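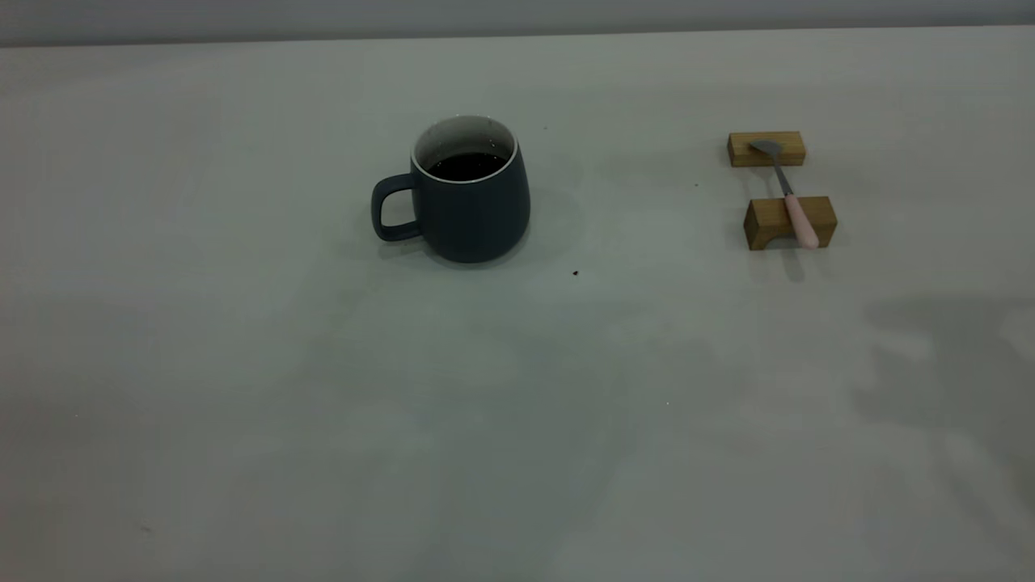 杯子为什么要长一只耳朵

大人每天早上都要端着一杯黑乎乎的东西，喝完才肯跟人说话。他们管这叫“提神”。先不管里面装的是什么（你多半也不爱喝），我们来说说装它的杯子。

杯子的耳朵，正式名字叫“杯把”。热饮倒进去，热会从里往外跑，先跑到杯壁，再跑到你的手指上。杯把离热饮远一点，两面都吹得到空气，热跑到那里已经没什么力气了。所以大人捏着耳朵，样子很斯文；你抱着杯身，叫得很大声。

杯子外面那层滑滑的东西叫“釉”。釉其实是一层很薄的玻璃，和泥做的杯身一起进窑里烧，烧完就粘得牢牢的。里外可以上不同的颜色，比如外面深灰，里面发白。没有釉的陶杯会偷偷喝你的饮料，喝得还不少。
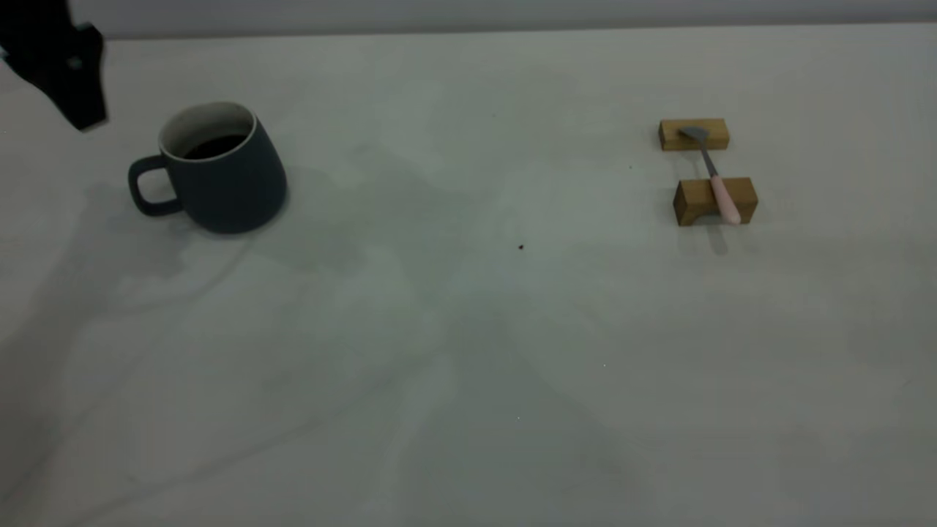

巴巴通德·埃泽亚尼来信问，那勺子为什么没有釉，也照样不漏？问得好，我们开会讨论了整整九分钟。答案是：金属和塑料本来就没有陶土那样的小孔，水钻不进去。木勺会吸一点水，所以洗完要晾干，别扔在水池里装作没看见。

还有一件事：杯子不要倒满。水面离杯口留一小段，走路时它才有地方晃。倒得和杯口一样平，当然也能端，只是地板会先喝到。

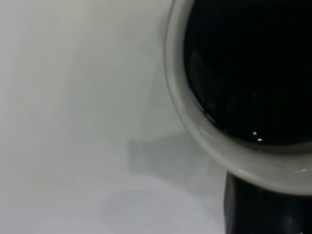

自己看一看

请大人倒一杯凉掉的咖啡，放在窗边，从上往下看。黑黑的水面像一面镜子，会映出亮点和杯子的内壁。换成牛奶再看，镜子就差多了，因为牛奶里的小颗粒把光散得到处都是，白花花一片，抢了倒影的风头。

再盯住水和杯壁碰头的地方。水会沿着杯壁往上爬一点点，边上比中间略高，这叫“弯月面”。它爬得不高，也从来没有爬出去过。

看完请把咖啡还给大人。凉的他们也喝，只是会叹一口气。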